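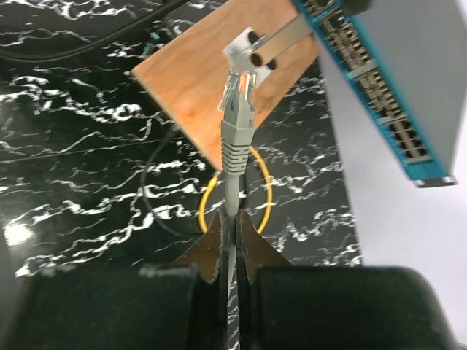
4 min read (738 words)

Re: [cenddale-homenet] patch cables, boots or no boots?

Tuesday evening is apparently when I answer mail now, so sorry for the length.

On the boot question from last week:

> I'm about to order a pile of patch cables for the Wallholm house and
> can't decide if I should pay extra for the molded boots. Half the
> people here swear by them and the other half cut them off with a
> knife the day they arrive. Also, does gray look terrible against
> a wood board? My network stuff is all going on a board in the hall
> closet and I'd like it to be something I don't mind looking at.
> Last thing, is there any point in clear plugs or are they
> all the same?

I'm firmly in the boots camp, at least for anything you plan to unplug more than once a year. The gray ones with the ribs molded down the length are my favorite kind. They give your fingers something to grab and they keep the cable from making a hard bend right where it goes into the plug, which is where every dead cable I've ever owned died. The smooth boots look a little neater, I guess, but try pulling one out from behind a shelf with dusty hands and tell me how it goes.

The people with knives do have a point when it comes to crowded switches. If the boot flares out toward the plug, you can end up with two neighbors shoving each other sideways, and then neither one clicks all the way home. And if the boot has a hood over the latch, well, some of those hoods are so stiff you need a thumb like a carpenter's. I've got an old Trullasora switch with the ports packed in tight and I use slim cables on that one, no argument. Everything else in the house gets boots.

So for a closet board with a handful of cables and room between them, buy the boots!

Gray on wood looks great, in my opinion. A light brown board with some orange in the grain is pretty much the nicest background you can give a gray cable, and if you've got bare metal brackets on there too it all sort of belongs together. I went with blue cables the first time I did ours and the closet looked like a dentist's office. My one regret with gray is that every cable is the same gray cable, so label both ends before you plug anything in. I used a strip of white tape with a pen and it has held up fine since March.

Clear plugs: yes, get them, especially if you're ever going to crimp your own. You can look in through the plastic and see the little colored wires, the orange and the blue and so on, and check the order before you squeeze the tool. With a solid colored plug you're just trusting yourself, and I don't trust myself after dinner. On store-bought cables it matters less, but I still like being able to hold a plug up to the light when something's acting up. It has saved me a trip to the tester more than once (the tester lives in the garage, and the garage is cold).

A few odds and ends while I'm at it. Put your brackets on the board while it's flat on a table, before it goes up on the wall. I did mine standing in the closet with a flashlight in my teeth and I don't recommend it. Drill pilot holes, even for short screws. And line things up by eye with a real cable in your hand, boot and all, because the boot adds more length than you'd think and the closet door has to close. I had to move our whole board over by the width of a hinge.

If you want to save some money, the Nyanda bulk packs come seven to a bag and the boots on those are decent, a little rubbery but they slide through a cable hole without catching. I think I paid for two bags and still have a few left in the drawer. Don't buy longer than you need. Slack in a closet turns into a bird's nest by summer, and then you're tugging on the wrong cable and somebody upstairs yells that their movie stopped.

One question back at you: is your board going on hooks or screwed straight to the studs? I'm redoing ours and I'd love to be able to lift the whole thing off and work on it at the kitchen table, but I'm worried about the weight once the power strip is on there. If anyone else on the list has hung theirs, I'd like to hear what you used.

--
cenddale-homenet mailing list
Replies go to the whole list by default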